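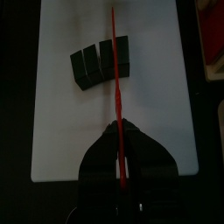
18 août 2018

Samedi, et je suis quand même venu. La climatisation du bâtiment est coupée le week-end, il faisait lourd dès neuf heures, et j'avais sur la table la version 6 de la charte, celle que Haltora veut voir signée avant la fin de l'été. Cent quinze pages, non, je suis injuste : 115 articles sur un peu moins de pages que ça, mais l'effet est le même. On finit par lire avec le pouce.

Je note ici ce que je n'oserai pas écrire dans la colonne « observations » du tableau partagé, qui est faite pour les virgules.

L'article sur l'état initial du plan de travail, d'abord. « Le plan de travail est remis dans son état de référence avant chaque essai. » Très bien. Quel état de référence ? Chez Balden, quand j'y étais, on avait une feuille plastifiée avec les positions tracées au feutre, et tout le monde s'y tenait pendant deux semaines. Après, le feutre s'effaçait et chacun posait les objets là où sa main tombait. Les essais continuaient d'être cochés « conformes ». Je ne vois rien dans la version 6 qui empêche la même chose d'arriver. On a ajouté une case, et la case se coche toute seule à partir du moment où l'opérateur a envie de rentrer chez lui.

Ensuite, la prise des objets minces. Toute une page pour dire qu'une tige doit être saisie « de façon stable ». J'ai cherché la définition de stable dans le glossaire, elle renvoie à « prise maîtrisée », qui renvoie à « stable ». J'ai ri tout seul dans la pièce. Une tige rouge serrée entre deux doigts noirs, ça paraît toujours maîtrisé quand on regarde une image arrêtée. Ce qu'il faudrait consigner, c'est l'angle au départ et l'angle à l'arrivée, et dire à partir de combien de degrés on jette l'essai. J'ai proposé ça en juin. On m'a répondu que ce serait trop contraignant pour les petits laboratoires. Peut-être. Mais les petits laboratoires, c'est nous.
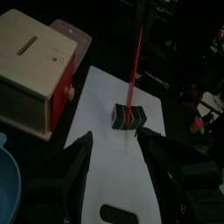

Doigts ouverts près du bloc rayé, tige rouge dressée.

Déjeuner debout, un reste de taboulé. J'ai repris par l'annexe sur les caméras en mangeant, mauvaise idée, il y a maintenant une tache d'huile sur la page des éclairages et je vais devoir la rendre comme ça.

L'annexe est la partie la plus sérieuse, je le reconnais. Quelqu'un y a travaillé qui avait passé du temps devant des images trop sombres. Elle demande qu'on vérifie ce que voit la caméra du poignet quand les doigts sont ouverts, puis quand ils sont fermés, et qu'on garde une vue fixe de l'ensemble à côté. Elle demande aussi qu'on dise clairement quand un fond est illisible, au lieu de le décrire au jugé. C'est du bon sens et je l'ai laissé tel quel. J'ai seulement barré « si possible », qui revenait quatre fois en une demi-page. Dans une règle, « si possible » veut dire non.

Sur les objets étrangers à la tâche, par contre, je ne suis pas d'accord. La charte voudrait que tout ce qui ne sert pas soit retiré du champ. Garska défend cette ligne depuis le début, avec des arguments que je comprends : on compare mieux des essais propres. Seulement, une table d'atelier n'est jamais propre. Il y a toujours un tournevis derrière, un petit pot à couvercle rose sur le côté, un bol qui dépasse. Si on apprend à une machine à travailler dans le vide, il ne faudra pas s'étonner du résultat le jour où quelqu'un posera un stylo. J'ai écrit « à discuter » dans la marge, ce qui est lâche. Je voulais écrire « non ». 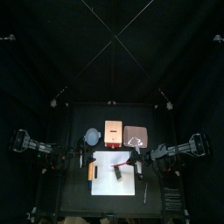

Cellule Essais et bonnes pratiques – Atelier Benmoussa

J'ai collé la vue d'ensemble dans le cahier pour avoir sous les yeux de quoi parle l'article sur l'inventaire. Il exige que chaque objet porte un nom et un seul. J'ai fait l'exercice. Le bol, pas de difficulté. Le plateau carré avec son dessin blanc, j'hésite déjà : arbre ou nuage ? Et la petite chose noire ovale au bord de la feuille blanche, je l'appelle comment ? Sur le papier, la règle tient. Au bout de cinq minutes j'avais deux noms pour le même objet et un point d'interrogation. Je crois qu'il faut autoriser le point d'interrogation, et même l'imposer. Une fiche sans aucun doute dedans me paraît suspecte.

Même chose pour les couleurs. La boîte me semble pêche vue de haut, et couleur bois clair vue de près. Qui tranche ? La version 6 dit « la couleur usuelle ». Usuelle pour qui, sous quelle lampe ? Je l'ai souligné deux fois et j'ai cassé la mine.

Le chiffre, maintenant. Haltora répète partout que la charte s'appuie sur 3 662 essais relus. Relus par qui, ce n'est écrit nulle part, et je n'ai pas trouvé combien l'ont été par deux personnes. J'ai demandé par courriel il y a une dizaine de jours. Réponse polie, pièce jointe vide. Je redemanderai lundi, plus sèchement. Si la double relecture n'a pas eu lieu, il faut le dire dans l'introduction, en toutes lettres, et tant pis pour la brochure.

Il y a quand même des choses que je garderais sans y toucher : l'arrêt d'urgence à portée de main de la personne assise, l'interdiction de reprendre un objet à la main tant que les bras sont sous tension, le journal des incidents ouvert à tous. Ce dernier point, je ne pensais pas qu'ils l'accepteraient. On verra combien de lignes il contient en septembre. Un journal d'incidents vierge au bout d'un mois, je sais ce que ça veut dire, j'en ai tenu un.

Rentré vers dix-huit heures, à pied. Je n'ai pas signé. J'ai renvoyé le fichier avec mes remarques et la mention « lu », qui n'engage à rien – ils l'ont inventée eux-mêmes, article 4. Penser à racheter des mines, et à retrouver la feuille plastifiée de Balden, elle doit être dans le carton du couloir.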